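We use cookies to keep you signed in and to remember your ticket filters. Accept | Manage

Zeltgate Support - Ticket 433
Posted in May by Samran Wannasri
Status: Resolved

Problem: Heated mattress pad shuts off during the night. Controller shows E2 and the light blinks.

Customer has the Mallerix dual-zone pad, queen size, bought through Chuensuk. Left zone works all night. Right zone heats for a while, then drops out and will not restart until the plug is pulled. Customer already swapped sides with the two controllers and the fault stayed on the right.

9:10 am - Asked for the wall voltage and whether an extension cord is in use. Customer says yes, a thin brown one behind the headboard. Asked them to plug straight into the wall and run the right zone on 6.

11:45 am - Customer reports E2 again after 60 minutes. So the cord was not the cause. Told them to leave it out anyway, the manual does not allow one.

1:20 pm - Asked for a resistance reading at the right connector with the pad unplugged and cold. Customer has a meter. Reading is 100 ohms, steady, no change when the cable is flexed near the plug. That is in range for this pad, so the heating wire is not broken. 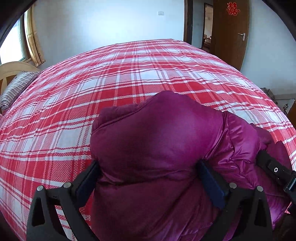
E2 on this controller means overheat, not open circuit. The sensor trips if heat builds up in one place. Usual causes are a fold in the pad, a heavy item left on top, or the pad being tucked under the mattress at the foot so the wire doubles back.

2:05 pm - Asked the customer to strip the bed and check that the pad lies flat. They found the elastic skirt on the right side had come off the lower corner and the pad had folded under itself, a strip as wide as a hand. Customer thinks it happened when they turned the mattress.

2:30 pm - Steps given:
1. Unplug both controllers.
2. Pull the skirt down over all four corners, starting at the foot.
3. Smooth the pad from the middle out. No wire should cross another wire.
4. Put the sheet on and leave the bed clear while it warms up.
5. Plug in, set right zone to 3 for the first night.

Next day, 8:15 am - Customer says right zone ran all night on 3, no code. Will try 6 tonight.

Day after, 8:40 am - Ran all night on 6. No code. Customer asked about a replacement skirt as the elastic is loose - sent the part request to Chuensuk, ref 285. Closing.

Reopen this ticket if E2 comes back with the pad flat.

Related tickets
- Mallerix controller shows E5 after washing the pad
- Left and right zones reversed
- Vuvanance throw will not turn on
- How to store a heated pad for the summer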